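How to Fold and Store a Puffer Jacket

Home > Laundry and Closets > Outerwear
Last updated 23/12/2020

A puffer jacket takes up more closet space than almost anything else you own. On a hanger it pushes the other coats to one side, and on a shelf it slides off the pile unless it has been folded flat first. The fold below takes a few minutes and works for hip-length and knee-length jackets, with down or synthetic fill. It also works for a quilted vest if you skip the sleeve steps.

What you need

A flat surface at least as wide as the jacket with the sleeves out. A bed is best. A table will do, but the sleeves tend to hang off the ends and pull everything crooked.
A soft, dry cloth.
A cotton storage bag or an old pillowcase. I use the large Drilel cotton bag with a drawstring, but any breathable bag is fine.
A cedar block, if you have had trouble with moths.

Before you fold

Make sure the jacket is completely dry. Fill that feels dry on the outside can still be damp in the middle, especially near the hem and under the arms. Pinch a few channels between your fingers. If they feel cool or clumpy, hang the jacket somewhere warm and leave it until the next day.

Empty the pockets, including the inside one. Wipe the collar and cuffs with the cloth. If there are marks that don't wipe off, wash the jacket now. Stains that sit in a bag until next winter are much harder to get out.

Close the zipper all the way and fasten any snaps. If the hood comes off, take it off and store it in the same bag. If there is fur trim on the hood, it should come off too and go in a separate paper bag.

Folding the jacket

Step 1. Make the bed first, or at least pull the cover straight. Lumps under the jacket turn into lumps in the fold. Move anything with buttons or hooks out of the way so it can't snag the shell.

Step 2. Lay the jacket face down with the collar toward the pillows. Smooth it from the center out with the flat of your hand. Don't press hard yet. You are only getting the panels to lie straight.

Step 3. Fold one side in toward the middle of the back. The sleeve comes along with it. Bend the sleeve so it runs straight down toward the hem, and keep it inside the edge of the body. Do the same on the other side. The two sides can overlap a little.

Step 4. Press the air out. Start at the hem and work up to the collar with your forearm, slowly. Air leaves a puffer through the seams, so it takes a moment to go down - leaning on it with your whole weight strains the stitching.

Step 5. Bring the top part down over the body. On a short jacket, one fold is enough. On a longer one, fold the top third down and then fold again so you end up with a rectangle. Check that the edges line up before you press again. 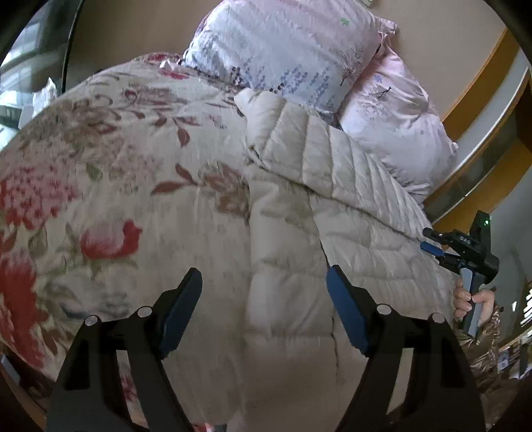
Quilted puffer jacket folded on the bed, with the top section lying at an angle.

If the top section ends up on a diagonal, open that fold and bring it down again. A slanted fold is fine for carrying the jacket to another room, but it makes a wide, uneven bundle that won't stack. The seams are the easiest guide. Use the ones running across the body as your lines and fold along them where you can, and the channels will bend without bunching.

Light-colored jackets need a little more care at this stage. Check that your hands and the bed cover are clean. A printed cover that has been washed many times is unlikely to leave color on a dry jacket, but a new dark one might. Put a plain sheet down first if you aren't sure.

Step 6. Slide both hands under the folded jacket, lift it level, and lower it into the bag. Don't pull the bag on from one end, as this drags the lining and undoes the fold. Close the drawstring loosely.

Where to keep it

Pick somewhere dry and dark that stays at an even temperature. A high closet shelf is good. So is a drawer under the bed, as long as the jacket isn't squeezed to make the drawer shut. Attics and garages get too hot in August, and basements are often damp.

Stack no more than 2 jackets on top of each other, with the heavier one on the bottom. I tried 3 one summer on the shelf above the washer and the bottom one stayed flat in patches for weeks.

What about vacuum bags?

They are fine for a move or a trip. For a whole season I would leave them alone, mainly with down. Fill that is crushed for months may not come all the way back. If space is so tight that you have to use one, stop the vacuum while the bag still feels soft.

Rolling instead of folding

Thin puffers can be rolled. Follow steps 1 to 4, then roll from the hem to the collar and tuck the roll into the hood if it has one. Thick jackets don't roll well - the roll springs open as soon as you let go.

Taking it out again

Shake the jacket from the hem, turn it over, and shake it from the shoulders. Hang it on a wide hanger overnight. Most of the creases in the shell will drop out by morning. If some channels are still flat, put the jacket in the dryer on low with 2 clean tennis balls for ten minutes, then check it. Read the care label before you do this, as a few shells can't take any heat.

Don't iron it. A shiny shell can melt or pick up a permanent mark even on a cool setting.

More in Outerwear
Washing a down jacket at home
How to store wool coats
Getting salt stains off winter boots
Fixing a stuck zipper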